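Umness Reading Fund, progress report, second period
Thursday, February 8, 2024
From: Rochelle Katene, Henare Street Library

Quick one, full accounts to follow with the spring packet. Grant money is being spent as planned, home delivery is running, large print is on the shelves. Details below.

Delivery route. Started in October, two runs a week out of the Henare branch. 79 households signed up, 31 of those on the waiting list before we had a van. Nirkell side of the river is slower, narrow roads, lots of steps, driver needs longer there than we budgeted. Have moved the Nirkell stops to their own morning. Seems better so far but only three weeks in.

Large print. We bought 700 titles against the grant. 627 are cataloged and out, rest are waiting on labels. Mysteries go first, then westerns, then anything with a dog on the cover. Supplier sent one box of the wrong edition (regular print), returned, credit is promised but not recieved yet. 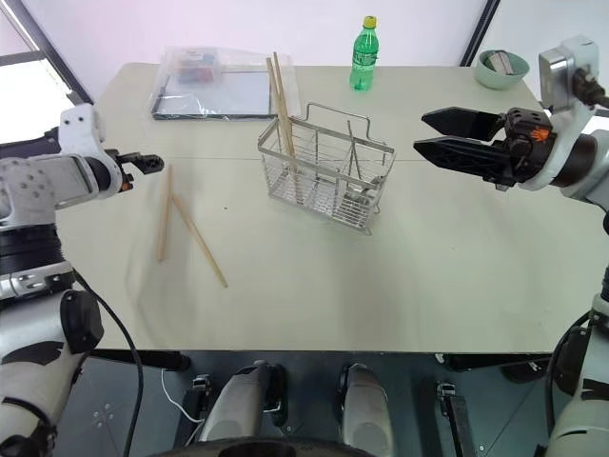 Can people who aren't on the delivery route borrow the large print books?
Any cardholder can, at either branch, for the usual three weeks, and holds work the same as for everything else.

Audio players. Behind on this one. The Fetitz players we quoted for went up in price between application and order, so we bought fewer and kept the difference for batteries and replacement headphones. Will ask for a formal change to that budget line, form is half done. Two players came back with sticky buttons, both cleaned and lent out again. 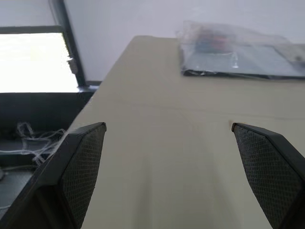

Labels are the other holdup. The glossy ones we started with slide around under your thumb and peel at the corners, and several borrowers with weak hands told us the players are hard to hold too. So we're looking at stick-on grip patches for the sides, something with a fine crosshatch. Samples orderd, no cost to the grant yet. If they hold up we'll do the remotes and magnifiers as well.

Next period: finish labeling, second driver trained, phone survey of the Nirkell households. Need an answer on the budget line before we order more players please. Receipts are with the office, call me if anything is missing.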